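Speaker notes: Sharing the Clorkatport Meeting Rooms
Tenant briefing, March 27, 2025

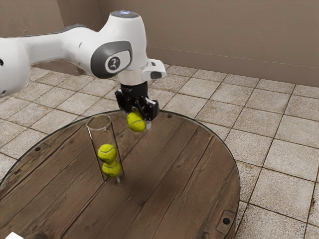
Slide 1. Welcome and purpose

Good morning, and thank you for coming. This briefing covers the new booking rules for the shared meeting rooms at Clorkatport. The rules take effect in June and apply to every tenant in the building, including the property office. Please hold questions on rent and parking for the general session.

Slide 2. Where we stand

Last year the front desk recorded 1,000 bookings. Of these, 353 were never used and were not canceled. Staff at Dososel and Braneo both wrote to us about rooms that showed as taken on the calendar while the lights were off. The present rules set no penalty for this, and the desk has had no authority to release a room.

(Pause. Let the audience read the chart.)

Slide 3. What changes

A booking will be released 15 minutes after its start time if no one has checked in at the panel by the door. Tenants may hold up to 2 recurring bookings at a time. Existing series beyond that limit will stay on the calendar through the end of May – after that, the oldest two will be kept and the others removed.

The Tsao Room is handled separately. It seats 300 and requires setup by building staff, so requests must reach the property office ten business days ahead.

Slide 4. Catering and cleanup

Food is allowed in all rooms except the two small ones on the fourth floor. Tenants must clear plates and cups before the booking ends. The cleaning crew comes through once, in the evening, and does not work between meetings.

Slide 5. What we ask of tenants

Name one contact for bookings and send that name to the property office. Review your recurring series and cancel those no longer needed. If a meeting moves to a call, release the room the same day.

(If asked about fees: no charge is planned for standard rooms. The Tsao Room rate is unchanged.)

Slide 6. Questions

Take questions from the floor first, then those sent in by e-mail. Printed copies of the rules are at the front desk.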